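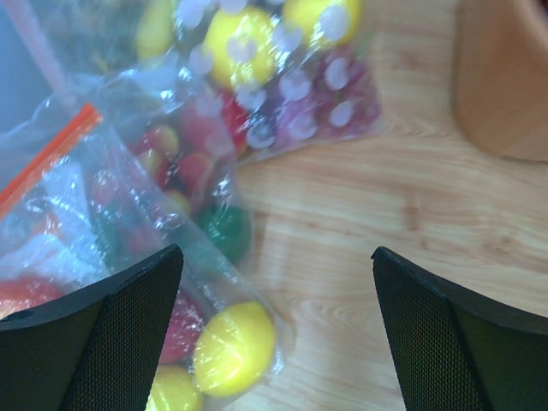
Perguntas frequentes: compra e orçamento de uma célula de manipulação com dois braços

Reunimos nesta página as dúvidas que mais chegam ao setor de vendas da Kerari antes de um pedido de orçamento. As respostas valem para a célula de bancada Porneo, com dois braços, e para os kits de acessórios Skillell. Atualizado em 14 de janeiro de 2025.

O que está incluído no preço da célula?
Os dois braços, a base de montagem, o tampo, as paredes laterais e de fundo, uma câmera fixa e uma câmera por punho. O computador de controle é cotado à parte, pois muitos clientes já possuem um compatível. Os objetos de trabalho também ficam fora do preço.

Preciso mesmo de dois braços?
Depende da tarefa. Para pegar peças rígidas e soltas e colocá-las em uma caixa, um braço costuma bastar. Para embalagens flexíveis, como sacos plásticos com fecho, recomendamos dois: um segura a borda e o outro puxa o fecho ou retira o conteúdo. Comprar o segundo braço mais tarde é possível, mas exige trocar a base e refazer a calibração, com custo de mão de obra.

Por que a cotação traz uma linha para objetos de teste?
Porque essa despesa é esquecida com frequência. Frutas de brinquedo, sacos transparentes e cestos são baratos por unidade, mas os sacos amassam, rasgam e perdem o fecho. Sugerimos reservar 142 euros para o primeiro lote e repetir a compra quando necessário.

Sacos transparentes funcionam com as câmeras?
Funcionam, com cuidados. O plástico reflete a luz e esconde parte do que há dentro. Antes de gastar com câmeras melhores, verifique a iluminação da sala. Um difusor simples custa menos e pode ser instalado pelo próprio cliente. Se os sacos da sua linha forem estampados, envie amostras com o pedido de orçamento.

Que tipo de arranjo devo prever para um primeiro teste?
Um arranjo pequeno, com materiais fáceis de repor. Uma configuração comum usa um cesto de plástico ao fundo da mesa, os sacos com frutas artificiais de um lado e um saco no centro, ao alcance das duas garras.

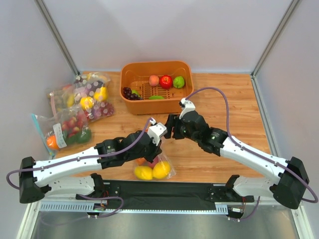
Com essa disposição, os dois braços trabalham na mesma área, e convém decidir antes da compra onde ficará o material em espera. Se ele ocupar a lateral, confira no desenho técnico se os braços têm espaço livre para se mover.

Quanto custam os dedos de reposição?
Os dedos são vendidos em pares. O par padrão está na tabela do kit Skillell, e o revestimento de contato pode ser trocado separadamente. Para uso diário, inclua no orçamento anual 2 pares por braço.

Qual é o valor do pacote de instalação?
São 2685 euros, com montagem, calibração e treinamento da equipe no local. O transporte é calculado conforme o endereço. Quem preferir montar por conta própria recebe o manual e paga apenas o suporte remoto, se o solicitar.

A célula pode ser alugada?
Sim, por meio da Tsang, nossa parceira de locação. O contrato mínimo é de três meses e parte do valor pago pode ser abatida na compra. Peças de desgaste correm por conta do locatário.

Há garantia para os cabos?
Os cabos seguem a garantia dos braços, exceto em caso de corte ou dobra por instalação incorreta. Recomendamos manter um jogo de reserva, já que o prazo de entrega pode aumentar no fim do ano. Pedidos feitos em dezembro normalmente são despachados no mês seguinte.

Com que frequência devo prever manutenção?
A revisão preventiva é indicada a cada 1000 horas de operação. Ela abrange articulações, garras, cabos e fixação da base. O preço consta na proposta e fica congelado durante o primeiro ano.

O que devo enviar para receber uma cotação?
Medidas da sala, tensão elétrica disponível, descrição da tarefa, peso e dimensões dos objetos e data desejada de entrega. Fotos do local ajudam. A proposta é válida por 30 dias e pode ser revista uma vez sem custo.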